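Riniren Practice Amp, Six Months In

I bought the Riniren to replace a bigger tube combo that was too loud for my apartment. It's a 25-watt solid state amp with a single speaker, and I've used it almost every day since I got it home. I play mostly hard rock rhythm parts in drop D, with some blues on weekends.

The clean channel is fine. It stays clear up to about 6 on the dial and then gets harsh in the upper mids. The gain channel is better than I expected at this price. Palm mutes come through tight, and low chords keep their shape if you leave the bass below noon.

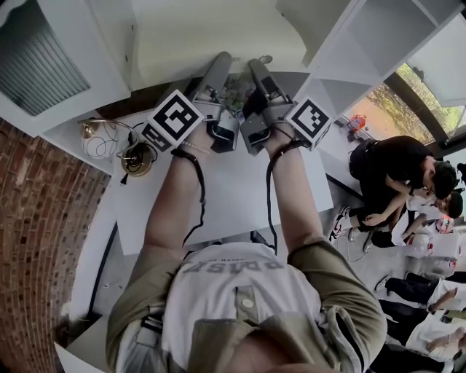
The headphone output is the weak spot. It hisses, and the hiss doesn't change with the volume knob. Trevor Lavoie tried mine with his own headphones and heard the same thing. The reverb only has one setting that I'd use, and the footswitch is sold separately.

Build quality is decent. The corners are metal and the handle hasn't loosened. The knobs are small and close together, so I bump the treble when I reach for the mid.
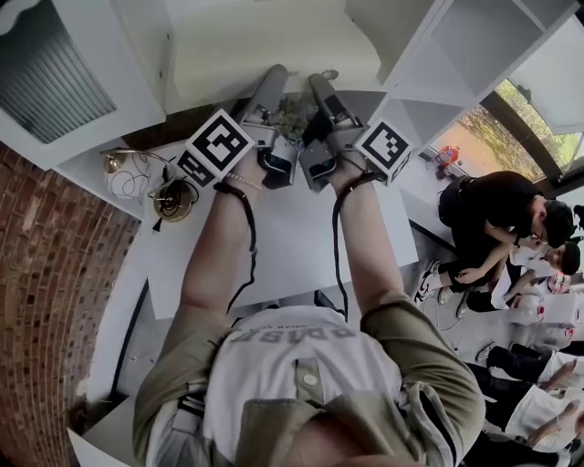

Size is the main reason to pick this amp over the Eltden, which sounds fuller but needs its own stand. The Riniren will go on a desk or a shelf. On a white table like the one in the photo, I'd put it at the back near the little green potted plant and still have room for a pedal or two. Just keep it off anything that rattles.

I'd give it four out of 5. If you play through headphones most of the time, try one in a store first.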